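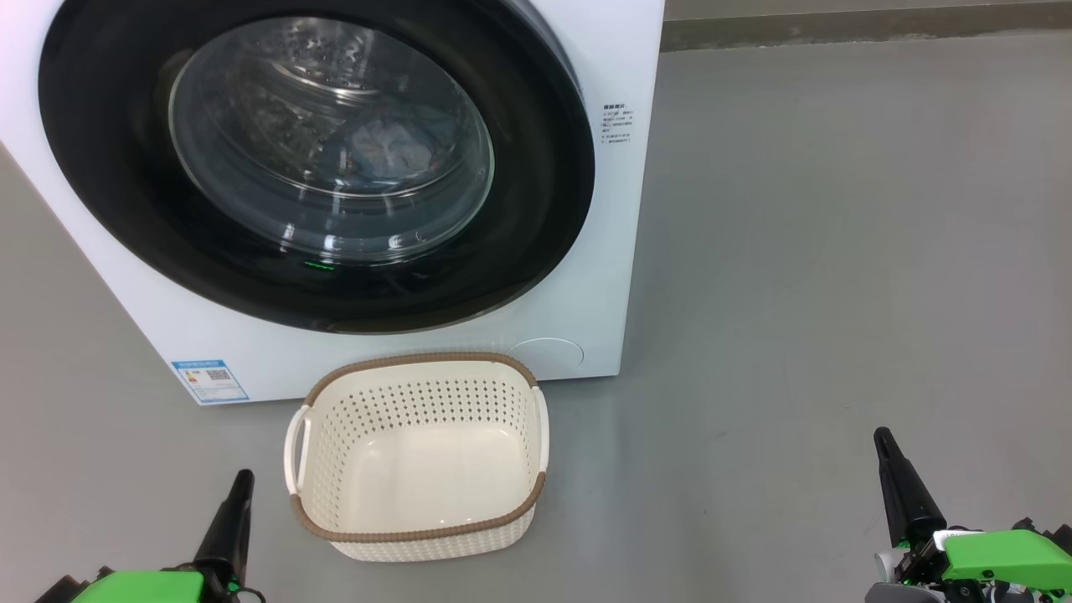 ## Re: draft 3, floor-level laundry tasks: clauses 4 to 7

Replies to Kane's points are inline below, followed by the revised clause text. Comments on the revised text by the end of December, please, on list and by clause number.

> Kane Gilchrist wrote:
>
> I've been through draft 3 with the Eltgate crew. Four things.
>
> 1. Clause 4.2 says the drum is to be "confirmed stationary" before either arm crosses the door plane. Confirmed by what? Our operators are reading that as "the display is off", and on at least one of the Eltgate machines the display goes dark with the cycle paused.
>
> 2. Clause 5 treats the basket as part of the workpiece. I'd treat it as part of the environment. It gets pushed, it gets refilled, and half the time it ends up against something hard.
>
> 3. There's no clause on finger posture while the arms are parked over the floor. Closed fingers are less likely to snag. Khoury's site rule is closed whenever no grasp is commanded and I'd like to see that adopted.
>
> 4. The 12-minute session limit is too short for a full load.
>
> Otherwise happy for it to go to Bralldale.
>
> Kane

**Point 1, drum state.** Agreed, the wording was loose. A lit indicator on the door rim can't be taken as evidence that the drum is stopped or that the door is unlocked, and neither can a dark one. The meaning of the light differs between makes and in some cases between programs on the same machine. Sighting a garment through the porthole is not enough either: a still view of clothing in the drum doesn't give drum speed. Revised 4.2 now asks for a named check by the operator plus a dwell.

**Point 2, the basket.** Partly agreed. It now has a clause to itself. An empty basket sitting directly in front of the machine is the normal start position for an unload, and in that position its back rim is close to the filter cover on the low-front machines. A pull on the front handle is fine. A push towards the machine is a contact load on the panel, and draft 3 had no limit for it.

**Point 3, finger posture.** Not agreed, or not as a blanket rule. See 6.1. With tapered fingers, the closed pair makes a single narrow point, and over a perforated basket wall that point is the thing most likely to go through a hole and lodge. Open fingers have a wider footprint but each tip is easier for the head camera to see. Khoury runs blunt pads, which may account for the different experience. If someone has snag counts for tapered fingers in both postures, I'll put them in front of the group.

**Point 4, session limit.** The 12 minutes was carried over from the Ornness bench procedure and nobody on our side defended it at the last call. It stays for first-time operators only. For everyone else the limit is now one load or one change of operator, whichever comes first.

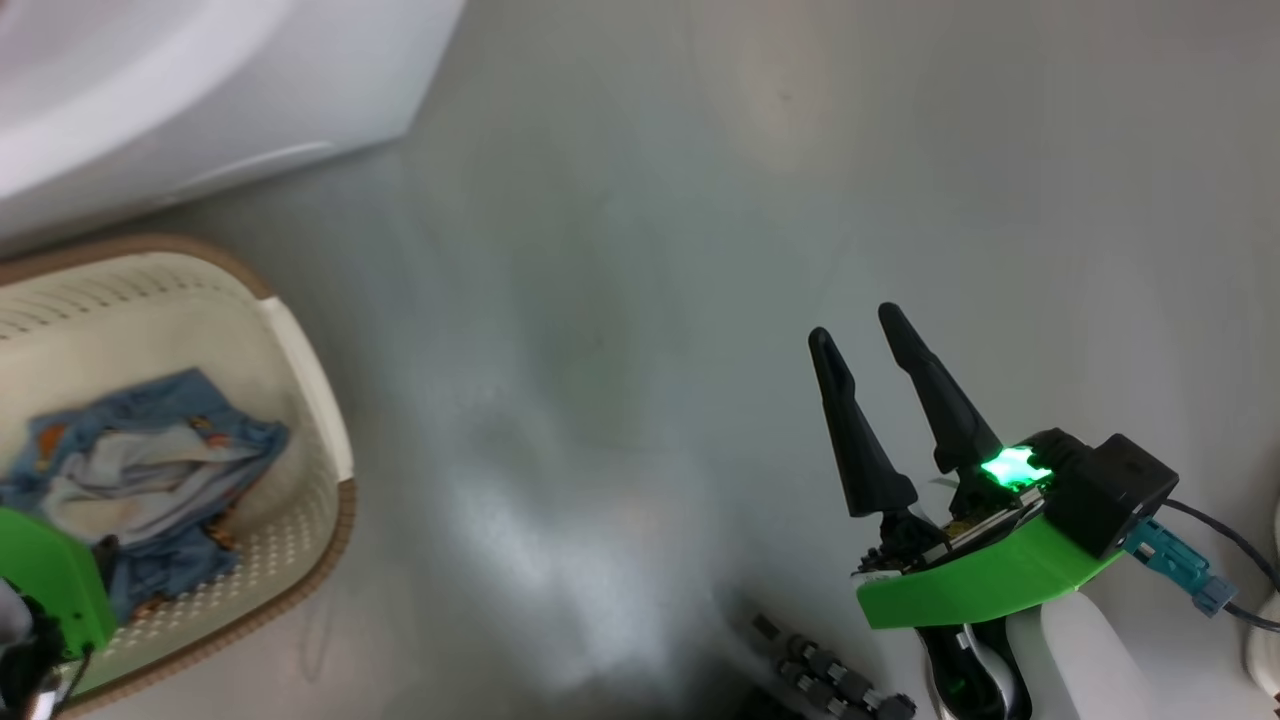 **Rasha Sabbagh**
Editor, floor-level tasks, Domestic Handling Practice Group

## Revised text, for comment

### 4. Machine state

4.1 The appliance is to be at the end of its program, or isolated, before an arm is enabled.

4.2 Before either arm crosses the door plane the operator shall state the drum condition aloud or in the log, and then hold both arms still for 2,000 ms. Indicator lights and displays on the appliance are not to be used as the only evidence.

4.3 Labels on the appliance front are not to be gripped, scraped or used as a visual datum. A label can be moved or removed by the owner between visits.

### 5. Basket

5.1 Start position is on the floor, long side to the operator's view, with both handles reachable. Record which appliance or fixture is nearest.

5.2 Do not push the basket towards an appliance or a bath with a force above the site's contact limit. If the basket has to go closer, back both arms off and move it by hand.

5.3 A separate trim band on the rim is not a lifting point unless the site has tested it. Use the moulded handles.

5.4 Fabric in the basket is to be treated as one connected load until it has been shown to separate. Blue printed cloth with a lighter piece folded into it, as in the bath-side layout, is a typical case: the first grasp will often take both. The operator shall lift, pause, and release if the second piece follows.

5.5 An arm housing shall not rest on fabric in the basket. Overlap in the head camera view does not establish contact, so the check is made from the wrist camera or by the floor observer.

### 6. Gripper posture near the floor

6.1 Tapered fingers, no grasp commanded, over open floor: fingers open, tips visible to the head camera, wrist at or above the basket rim.

6.2 Blunt fingers: either posture, as the site decides. Write down which.

6.3 Status LEDs on the gripper can saturate the head camera. If the bloom from the light covers a fingertip or the object to be grasped, dim or shield it before the session. Do not correct for this in exposure alone, as glossy white fixtures in the same view will shift with it.

6.4 Wrist cables are to be routed so that the loop stays clear of the basket handles through the whole working range. The loop is checked at full reach on each side, with the arm powered and slow.

### 7. Floor

7.1 The floor inside the reach of both arms is to be clear of everything except the basket and the load. Loose hardware, chain, links or fittings count as obstructions even where they lie close to an arm and outside the planned path.

7.2 On a smooth grey floor, bright streaks from lighting shall be noted in the session record along with the camera exposure. Depth returns inside a streak are not to be relied on for finger clearance.

7.3 After any manual intervention, 4.2 and 7.1 are repeated in full.

## Open items

- 5.2 needs a default figure for sites that don't have a contact limit. Kane, can Eltgate share theirs? I would sooner quote one that has been in use than make one up.
- 6.3: does the shield belong to the gripper or the session kit? Bralldale will ask.
- 5.5 assumes a floor observer. Single-person sites will need an alternative and I don't have one.
- The definition of "load" in section 2 still says "garments". Should be "fabric articles" so that towels and bath mats are covered.

Draft 4 will be numbered the same way as draft 3 up to clause 7. The old clause 8 (records) is unchanged and I've left it out of this message.

Rasha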